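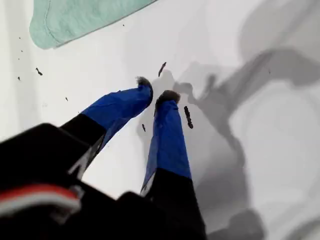
Can a machine wipe down a table and clear the crumbs yet?

Partly, and slowly. Ours can deal with a good share of the bigger bits on a flat white top, but the small specks still beat it, and it needs a person within arm's reach the whole time.

That's the short version for anyone on the board who only reads the first lines. The longer version follows, and it's the second report under the Stondham small grant, dated 19 July 2023. As usual I'm writing it the way I'd tell it to you over coffee, so bear with me.

When I wrote in April we were still arguing about which chores to go after. We had a long list (folding towels, loading a dishwasher, facing shelves in the shop) and I said we'd cut it down. Well, we did! We're now on table clearing only, meaning crumbs, small lumps of food and a cloth. It sounds like a tiny job. I thought so too, and I budgeted for it that way, and that's why the equipment line looks fine and the hours line looks awful.

The reason I like this chore is that both our test partners need it. The kitchen at Carneck wipes tables all day long, and the shop at Moradi has a tasting counter that gets messy in exactly the same way. If we can do one we can probably do most of the other.

Since April we've logged 818 tries, all on the bench in our own workroom. I split them into two kinds. In the first kind, the gripper goes for a single piece and tries to pinch it. In the second, it's supposed to use the cloth. Pinching is much further along. With a lump that has some height to it, the fingers close on it and we get a lift often enough that I've stopped cheering every time. Thin slivers are a different animal. They lie flat and the fingertips have to come right down to the surface, and if we're a hair too high we close on air. A hair too low and the arm stops itself, which is what we want it to do, but it makes for a very long afternoon. 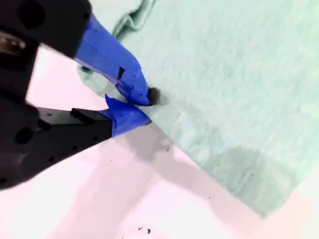 The other thing that has eaten my time is the edge of the cloth. A crumb out in the open is one problem. A crumb sitting against fabric is two, because the fingers tend to grab a bit of cloth along with it, and then the whole cloth moves and everything on it goes somewhere new. We've tried coming in from the side and coming in at a steeper angle. Steeper seems better so far, but I wouldn't put money on it until we've done another batch.

Shadows have been a pain as well. Dark crumbs on a white top should be the easiest thing in the world to find, and then the arm leans over and throws a big gray shape across half of it. Moving the lamp helped. I've asked for a second lamp in the budget below and I promise it's a cheap one.

Now for the question you asked me last time, which was how this compares to a person. I timed myself with a damp cloth and it took me 8 seconds to clear the table, and I wasn't rushing. The machine takes several minutes for the same mess and leaves specks behind. So no, I wouldn't tell Carneck to change anybody's shift over this. What I would tell them is that picking up the larger pieces before a wipe looks doable, and that's a bigger step than I expected to be reporting by now.

On the software side we moved over to Reltoreo for keeping track of the runs. It's been good. I can pull up every miss from a given afternoon and see what they have in common, and before that I was doing it with a notebook and a lot of swearing.

Money. We have about 3000 dollars left of the equipment part. I'd like to spend 100 of that on the lamp and some cloths, and hold the rest until we know whether the fingertips need a proper redesign. The hours are overspent, as I said, and I'd like to talk about shifting some of the travel money across. We haven't traveled anywhere, so it's just sitting there.

Next up is the cloth work. I want to get one clean wipe in a straight line, with the crumbs ending up in one place, before I write to you again. I also want to bring somebody from Moradi in to make a mess for us, the way their customers do it, as I suspect ours are too tidy.

Could you let me know about the travel money before the next batch starts? Everything else can wait.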